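Mudar de apartamento com uma mesa grande demais

Voltei. Sumi do blog por um tempo e quem me acompanha no outro canto da internet já sabe o motivo: mudança! Saí do apartamento da Rua Tornosdale, onde morei por 11 anos, e vim parar num segundo andar sem elevador do outro lado do bairro, com uma janela linda na sala e uma cozinha onde só cabe uma pessoa de cada vez (e essa pessoa não pode ter pressa).

Eu queria escrever sobre a mudança inteira, mas toda vez que sento para contar acabo falando de mesa. Minha mãe acha que virou obsessão. Pode ser. O fato é que passei a vida toda comendo, estudando, passando roupa e brigando com imposto de renda em cima da mesma mesa, aquela de jantar que foi da minha avó, pesada como um piano, e ela não passou na escada. Tentamos de lado, de pé, de cabeça para baixo. O rapaz do carreto olhou para mim com uma pena sincera e disse que, se eu quisesse, ele conhecia alguém que serrava.

Não serrei, calma! A mesa foi para a casa da minha prima, que tem quintal, filhos e porta larga. Chorei um pouquinho no portão, confesso, e depois fiquei para o café. Ela já tinha posto uma toalha de plástico com limões por cima, o que me deu outra vontade de chorar, mas deixa para lá.

E aí começou a minha vida sem mesa. Duas semanas almoçando com o prato no colo, sentada em cima de uma caixa onde estava escrito PANELAS E OUTRAS COISAS. Aprendi que sopa no colo é uma péssima ideia e que dá para dobrar lençol no corredor, se você abrir a porta do banheiro. Aprendi também que eu não queria outra mesa pesada. Queria uma estreita, comprida, dessas bem simples, de tampo claro, que eu pudesse encostar na parede e esquecer.

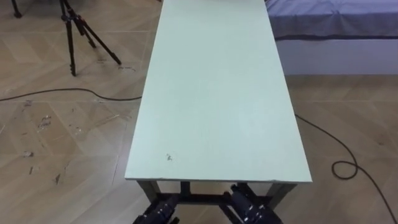 Tampo claro, pé escuro: é disso que eu estou falando.

O problema é que procurar mesa simples é muito mais difícil do que procurar mesa complicada. Fui na Hornavard, que é aquela loja enorme perto da rodoviária, e a vendedora me mostrou uma com gaveta secreta, outra com tampo que gira e outra que virava banco. Perguntei se tinha alguma que fosse só mesa. Ela pensou bastante. Disse que ia ver no estoque e voltou com um catálogo de cadeiras.

Depois fui no galpão de usados do seu Rashidi, que adoro desde a época da faculdade, quando comprei lá uma estante que nunca ficou reta. Cheira a verniz e a chuva velha, aquele lugar, e sempre tem um rádio ligado em alguma coisa que não pega direito. Encontrei um abajur, dois quadros de veleiro, um moedor de café (levei o moedor) e nenhuma mesa do tamanho que eu queria. Ele anotou as minhas medidas num pedaço de papelão e prendeu com um prego na parede, junto com os pedidos de outras pessoas. Tinha um que dizia só "berço, urgente".

Enquanto isso, eu media. Media tudo! Quem nunca morou em apartamento pequeno talvez não entenda, mas eu sei de cor a distância entre a geladeira e o batente. Sei que preciso de 40 centímetros livres para abrir o forno sem encostar a perna na porta quente. Fiz o desenho da mesa no chão com fita crepe e passei uns dias desviando dela como se já existisse. Recomendo demais — foi assim que percebi que a primeira medida que eu tinha na cabeça ia fechar o caminho da varanda.
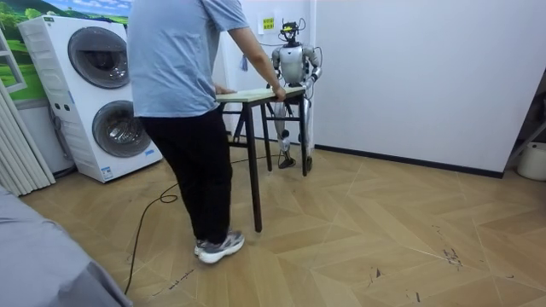 Foi também por causa da fita que mudei a mesa imaginária de parede. Eu tinha certeza absoluta de que ela ficaria debaixo da janela, porque era assim na revista, com a luz batendo e um vaso em cima. Só que debaixo da janela o sol da tarde entra direto nos olhos de quem senta, e eu trabalho de tarde. Passei a fita para a parede do lado, sentei no chão com o computador no colo e fiquei lá uma tarde inteira fazendo de conta. Deu certo. A vizinha de baixo tocou a campainha para se apresentar justamente nessa hora e deve ter ficado com uma ótima impressão de mim.

A vizinha, por sinal, merece um parágrafo. Trouxe bolo de fubá, contou a história do prédio desde a inauguração e me avisou que o registro da água gira para o lado contrário. E ainda me passou o contato do Kiprono Laizer, que tem uma oficina pequena na Karnville, aquela ruazinha que sai da praça, e faz móvel sob medida sem cobrar o preço de um carro.

Liguei no mesmo dia. Ele me atendeu no meio de uma barulheira de serra, pediu para eu esperar, desligou sem querer, ligou de volta. Gostei dele na hora! Perguntou para que era a mesa e eu respondi "para tudo", e ele disse que então precisava de pé firme e tampo que aguentasse pano molhado. Ninguém na loja tinha me perguntado para que era.

O orçamento ficou em 1.322 reais, com a entrega e a subida pela escada. Achei caro durante meia hora. Depois abri a planilha da mudança, vi quanto tinha gastado em comida pronta porque não tinha onde picar uma cebola em paz e achei até barato.

Agora, a parte prática, porque recebi muita mensagem desde que comentei da mesa lá na outra rede e prometi responder por aqui. A pergunta que mais apareceu foi sobre tamanho, então vamos a ela. 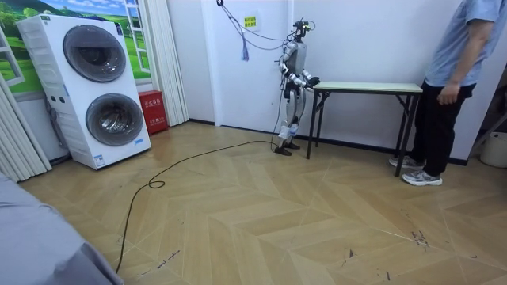

Qual largura uma mesa estreita precisa ter para dar para comer e trabalhar nela?
Para uma pessoa só, encostada na parede, 60 centímetros de profundidade me deixam bem confortável com prato, copo e computador. Se duas pessoas vão comer de frente uma para a outra, eu iria para 75, senão os pratos se beijam no meio.

Também me perguntaram de cadeira. Olha, eu fiquei com 2 cadeiras da minha avó, as que estavam menos bambas, e mandei refazer o assento. As outras foram com a mesa para a casa da prima, para não separar a família toda. Quando vem mais gente, sento no baú de roupa de cama, que tem a altura errada e me deixa com cara de criança no almoço de domingo, mas ninguém reclamou até agora.

Sobre montar a casa aos poucos: demora e dá aflição, principalmente quando chega visita e ainda tem caixa servindo de criado-mudo. Eu tinha uma lista enorme de coisas para comprar no primeiro mês. Rasguei a lista depois do tapete. (O tapete era lindo e soltava pelo como um cachorro no verão, devolvi.) Agora espero sentir falta de uma coisa três vezes antes de ir atrás dela. A mesa passou nesse teste logo no primeiro café da manhã. O porta-guarda-chuva, que eu jurava ser indispensável, continua sem fazer a menor falta, e olha que tem chovido.

Ah, e para quem perguntou da varanda: ainda não tem nada nela além de um manjericão que veio da casa antiga no meu colo, no banco da frente do carreto. Perdeu umas folhas na viagem e já está se animando. Quero pôr um banquinho e talvez uma trepadeira, se a síndica deixar. Isso fica para dezembro, quando entra o décimo terceiro.

O Kiprono prometeu a mesa para a semana que vem. A fita crepe continua no chão, já meio suja e descolando num canto, e eu continuo desviando dela quando vou buscar água de madrugada. Se alguém tiver uma boa receita para estrear mesa nova, deixa aí nos comentários, de preferência uma que caiba naquela cozinha. Estou pensando em sopa.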